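Category: Furniture care / Tables / Surface problems
Last updated: August 4, 2022
By Gunnlaugur Nørgaard

Ticket 121 - Ballura table, white top, sticky after cleaning

Customer writes that the white top of her Ballura table feels sticky since January. Fruit leaves a faint ring where it stands for some days, and paper stays a little glued to the surface. She washes the top with the Trustent spray two times each day and does not rinse it.

I have the same table in our test room, so I tried her routine for 11 days. On day four my hand could already feel the sticky layer, but I could not see it under the lamp. Please do not judge this problem by eye. 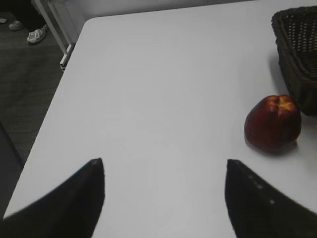
Test table, white top, with apple and wicker basket.

Then I washed the top with warm water and a soft cloth, and dried it well. I repeated this until the cloth did not pull anymore - it needed eight times. The layer is old soap, and the top itself is not damaged.

Answer sent to customer: stop the spray, wash with water only, and put a plate under the fruit for now. If the rings come back, she should write to us again under the same number.

Status: waiting for customer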